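From: Khurram Awan
To: Uststead kitchen list
Subject: Re: Clearing plates, soft cubes

Naveed Janjua wrote:
> Can we settle what we do with leftover cubes? I found plates stacked
> in the sink again with bits still stuck to the rims. Also, is it one
> container per table or do we share? The Waneo sheet says nothing.

One container per table, please. Paper plates never go in the sink. Scrape or pick the pieces off, then the plate goes in the paper sack by the door.

The small white cubes are the awkward ones. They are soft and they mark if you squeeze them, so lift them one at a time and don't tip the whole plate. Table MT18, with a plate still to be cleared and the black container next to it:

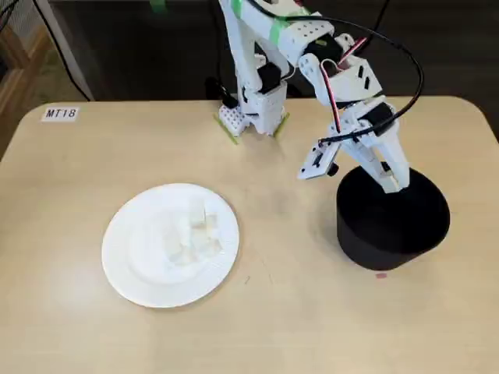 Naveed again, from a second message this morning: tipping is quicker, and half of them end up in the container anyway. He would sooner tip and wipe than spend the time picking.

I tried tipping in October and it was not quicker. Pieces catch on the ridged rim and the rest go on the table. If you really must, hold the plate right over the container and go slowly.

On placing things: plate to the left, container to the right of it, with a hand's width between them.
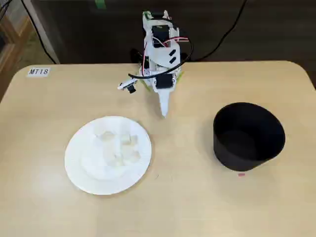 Keep both well in from the front edge as well. The tables have rounded corners and a light plate slides off one very easily if a sleeve catches it.

The number labels stay where they are. Flanport have us down by table number for the surface checks, and if a label comes off in the wipe it takes me an afternoon to sort out. Go round it with the cloth.

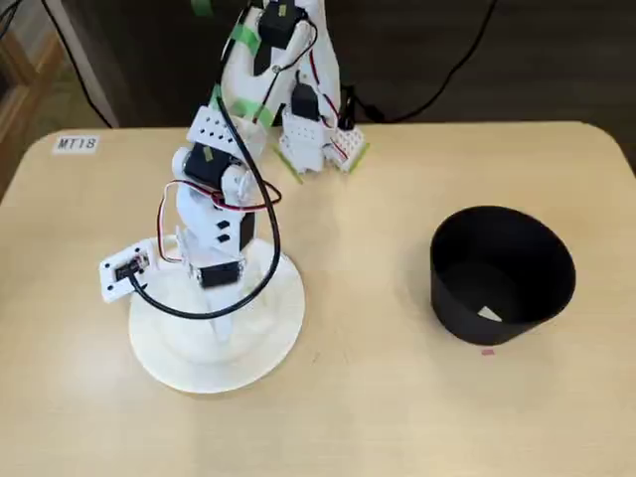 Wiping is warm water and a drop of the Havlíček soap, nothing stronger. Leave it 5 minutes before putting a fresh plate out — paper goes limp on a damp top.

Last thing, check the rim before you call a plate done. A single cube sitting up there is easy to miss, pale on white. 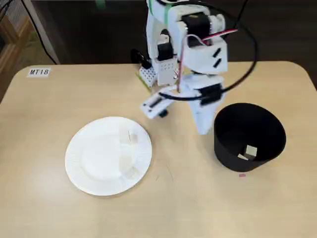 Containers get emptied once they are up to 4 plates' worth, and rinsed the same day. New plates are on order, 251 in the pack, ref 3702 if you need to chase it while I am away.

Khurram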